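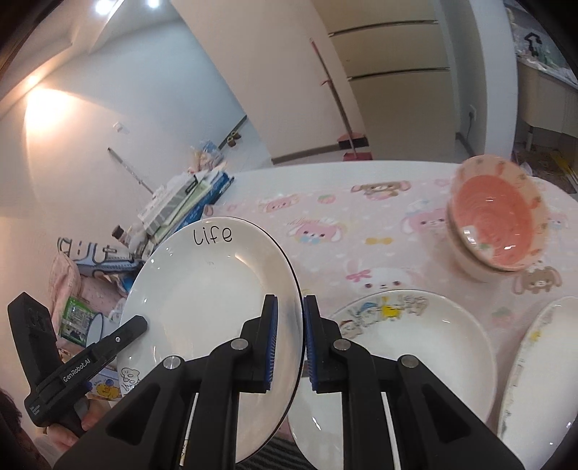 *Clearing the table, with a gripper on either side of the plate.*

# Who's Doing the Dishes?

July 2026

I hate putting dishes away. Washing them I can live with (warm water, radio on, nobody bothers you), but the stacking and the carrying and the finding of the one spot in the cupboard where the big plates fit? I would pay a lot of money to never do that again. So when my editor asked if I wanted to find out how close we are to a machine that clears up after dinner, I said yes before she'd finished the sentence.

I should admit I came in as a fan. I own a Bondesen floor robot and I talk to it. It gets stuck under the same radiator most mornings and I go and rescue it, and I still think it's the best thing I've bought in years. But a floor robot has it easy! It rolls around on the flat and it never has to pick anything up. A plate is a whole other business.

## The trouble with a plate

Try this tonight. Put a big flat plate on a tablecloth and pick it up by the rim using only your thumb and one finger. You can do it, but watch what your hand gets up to. You slide a fingertip under the edge, you tip the plate a little, the weight swings away from you, and you pinch harder without thinking about it. Your other hand is probably already on its way over to help.

Most grippers on the market get two fingers to do all that with. They have padded tips, which help, because glazed china is slick and the pads give it something to sit against. What they don't have is the feeling you get in your fingertips a split second before something slips. Some of the newer ones have sensors in there, and the people who build them get very excited when you ask. Then they show you the broken crockery bin.

And plates are the friendly ones. Bowls nest together and don't want to come apart. A cup has a handle that may be pointing the wrong way. A tablecloth wrinkles and drags along with whatever you're pulling. At my house there's also the mail and a jar of pens, and a bag someone dropped there on the way in, and any machine that wants to clear my table has to work out that the bowl goes to the kitchen and the library book doesn't.

## Learning it by hand

The part I knew least about was where a robot picks up any of this in the first place. I had pictured engineers typing out rules. There's some of that, but a lot of the effort now goes into showing. A person takes hold of a gripper with a handle on it, one in each hand if the job calls for it, and does the chore with the gripper's fingers doing the touching. A camera on the tool records what went on. Do that enough times, in enough kitchens, and a computer has something to learn from.

I got to have a go at the Studwood workshop, which rents time on its practice kitchen to anyone with a robot and a deposit. I was terrible. I reached for a saucer and closed the fingers on thin air, twice, because the tips weren't where my brain had decided my hand ended. It's a bit like eating with salad tongs. After 19 minutes my wrists ached and I'd moved a saucer, a soup bowl and a spoon from one side of a table to the other, and I was as proud as a kid with a swimming badge.

What got me was how fast you start using both sides. A small plate you can manage with one gripper. With a large one you pinch the near rim, the far side sags, and in comes the other gripper to steady it before you've made any kind of decision. Getting a robot's two arms to agree on that, with neither one tugging the plate away from the other, is still hard work.

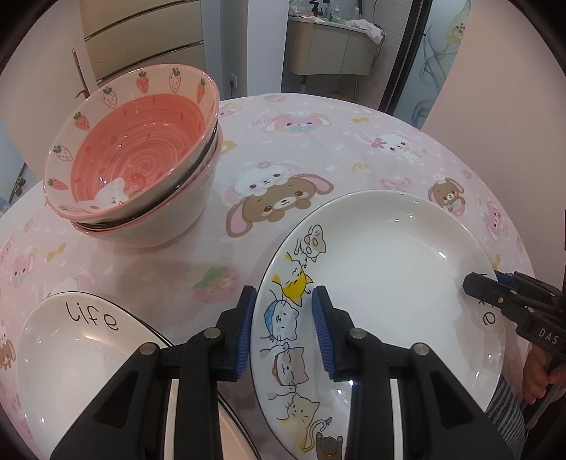
## So can they do it yet?

Sort of! I went to see two machines that are meant to be earning their keep.

The first was at Raju, a lunch place with a busy dish room, where an arm made by Etesine takes clean plates out of a rack and stacks them on a cart. All the plates are the same white plate. The rack is always in the same place and the lights never change. Under those conditions it's a pleasure to watch, smooth and a little slow, and it did 142 plates while I drank my coffee and asked too many questions. It dropped none of them. Then someone set a rack down a few inches to the left, and the arm stopped and put on its amber light until a dishwasher came over and nudged the rack back with her hip.

The second was back at Studwood, and it was a home model on wheels with two arms, still in testing. They'd laid a table for it with mismatched dishes. It needed nearly 9 minutes to carry a dinner plate and a mug to the counter. It set the plate down so gently that I found myself holding my breath, and then it knocked the mug over on the way past. I could have cleared that table during an ad break.

But I keep thinking about the plate. The robot hadn't handled that one before, and it found the rim, tipped it up, brought the other arm across and got it there in one piece. When I wrote about home robots for this magazine a few years ago, the best one I saw couldn't get a plate off the table at all. It just pushed it toward the edge while everyone lunged.

## What I'd buy, and what I wouldn't

If you run a kitchen where every dish matches and the floor plan never changes, I'd go and look at an arm now. Bring someone who'll be working next to it, and ask them what they think about the noise.

If you've got a home like mine, wait. The mixed-up table is still too much, and so are the stairs, and so is the dog. I'd also want to know what happens when it isn't sure about something, and whether it stops and asks or has a guess with my grandmother's gravy boat.

The Studwood people have invited me back in November, when the home model is supposed to try a full dinner for four, glasses included. I've said I'll bring my own plates. The old ones.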